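Cable Tidying on Shared Study Desks
Project report, Ploston site
Aiguo Guo
25 August 2020

1. Purpose

The project looked at how loose charging leads and extension strips can be kept in order on the shared desks in the Ploston study room. The desks are used in turn by different students, so nothing may be screwed or glued to the tops. The work covered the choice of a base for each strip, the handling of spare cable and a short set of rules for users. Wall sockets and room wiring were outside the scope.

2. Background

An earlier report by the Bai group (Jisto Student Papers, December) dealt with fixed desks, where the strip can be hung under the top on brackets. That method was rejected for Ploston. The desks there are moved apart for exams, and a hung strip has to be unplugged by someone kneeling on the floor. A strip on the desk top is easier to reach but has two faults. It slides when a plug is pulled out, and its cord tends to spread over the space meant for books.

3. Method

Each desk was given a shallow mat with a raised rim. The strip was laid on the mat, the plugs for lamp and chargers were put in at one end, and the cord was brought back over the mat before leaving the desk. Spare lead was gathered in loose loops by hand. Tight winding was avoided, as it leaves a set in thin cable and makes the next user pull at it.

The budget for mats was 500 in local currency, held under project code 3918. Astska mats were bought for all desks in the trial. Strips and leads already in the room were kept, and any with a cracked casing or a loose plug were handed to the site office before the trial began.

Users were asked to leave the strip in position and to switch it off at the button on leaving. A note sheet was kept at the door for complaints. No one was asked to sign it.

4. Layout on the desk

The layout adopted after the first trial places the strip at an angle across the mat. A strip set parallel to the front edge looked neater, but the cord then had to turn sharply where it leaves the casing. With the strip at an angle the cord can make a wide bend and return under the strip.
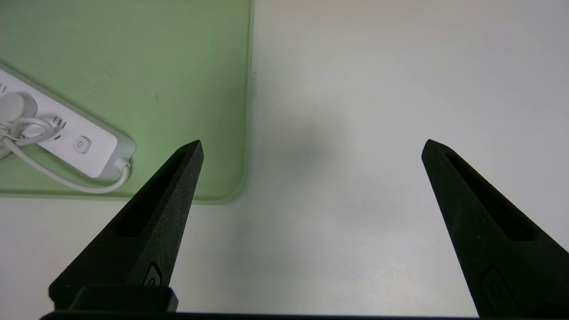
Jisto Student Papers, vol. 2, p. 2090

The white strip lies on a pale green mat, with its power button near the end where the cord comes out. The plugs are grouped at the opposite end, and the thin cable is looped loosely over the strip beside them. The cord runs back across the mat in a long arc, leaving the adjoining part of the white desk top clear.

Two points of the layout need care. The thin cable should not be allowed to drift along the strip towards the button -- users then lift it aside and the loops open. The mat must also be placed far enough from the working side of the desk that an open notebook does not ride up on the rim.

5. Results

Desks with mats were easier to clear at the end of a session, in the view of the staff who did the clearing. The mat could be slid to one side with strip and leads still on it, and the desk wiped in one pass. On desks without mats the leads had to be lifted by hand and were often put back in a different place.

The rim stopped the strip from turning when a plug was removed with one hand, provided the strip was close to it. In the middle of the mat the strip still moved a little. Complaints on the note sheet concerned mainly the short reach of users' own chargers and had no bearing on the mats. One user asked for a darker colour, on the grounds that pale mats show dirt. This was noted but not acted on.

6. Remaining work

A clip for the spare loops was considered and left out for lack of time. It should be tried next, fixed to the mat and not to the strip, so that the strip can be replaced separately. The rules sheet also needs a line on large adaptors, which can block the neighbouring socket. A draft of the sheet is kept with the note sheets in the site office.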